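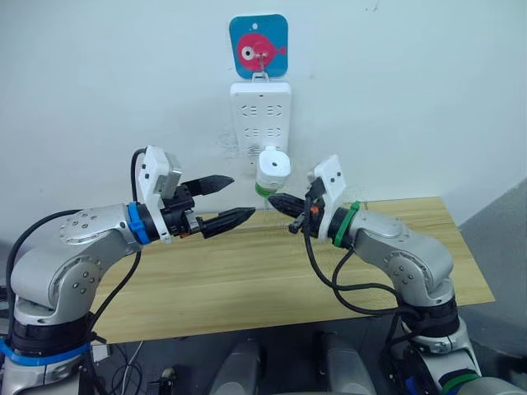

Notebook, Lirnwood student robotics group
October 5, 2023
Project: Dramora (two-arm household tasks), plug and unplug

Carried on from the September list. Both arms homed without faults. The left arm had lost its wrist offset after the firmware update, so I put the old value back by hand and saved it under a new name. Please do not overwrite the old file until the right arm has been checked as well.

Task for this block: take the vaporizer out of the power strip on the wall, hold it clear, put it back. Teleoperated only, no policy running. The strip stays on its hook for all runs. We talked about screwing it to the wall and decided against it, as a strip that shifts a little under load is part of the problem we set ourselves.

Settings at start:
Grip force limit 80 (controller units, both arms)
Control mode: Cartesian, impedance on
Wrist speed: scale 3
Logging: Clillia recorder, all cameras, joint states, gripper width

Extraction. A straight pull along the wall normal loads the hook and the strip starts to swing. Pulling slowly makes this worse. What we settled on is a small rocking movement first, then the pull, with the other arm close by but not touching. Operators should agree before the run which arm leads. Two takes were thrown away because both arms closed at the same time and the controllers fought each other through the housing until the force limit tripped.

Insertion is still the hard part. Angular error about the long axis of the prongs matters less than I had assumed; pitch error matters a great deal. If the prongs arrive tilted they catch on the socket opening, and the operator then tends to push harder, which slides the housing back in the fingers. After that the pose estimate is useless and the take should be stopped. Do not try to rescue it. Open, regrasp, start a new file. 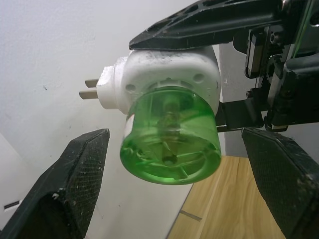 Grasp choice was the main argument of the session. The Ertürk fingers are compliant and wrap well round curved parts, so the first instinct was to take hold of the bottle. That leaves the heavy end fixed and the prong end free to tip. Gripping on the white housing gives a shorter lever to the prongs and keeps the bottle out of the fingers. It also leaves both prongs in plain view of the wrist camera, one above the other, and their direction can be read straight off the picture before the approach. I would like this to be the standard grasp for the remaining takes. The finger pads need cleaning before then. They have picked up a good deal of lint and dust, and I do not want to guess how much of the slip comes from that. Use isopropyl on a cloth, no paper towel.

Data. Recorder index stood at 1602 when we stopped. Of the whole plug set, 555 takes are marked usable so far. The labels for the older ones were done before we split "inserted" from "fully seated", so they want a second pass.

Open points:
Right arm wrist cable hangs in loops in front of the elbow. Re-route with more clips, then check the full range of joint 4.
White balance differs between the two wrist cameras. Lock both.
Try insertion with the impedance lowered in pitch only.
Write down the lead arm in the take notes. It is missing from most of them.
Ask whether the competition rules allow regrasping against the table edge. The text can be read either way.

Arms parked, power off at the cabinet, logs copied to the group drive.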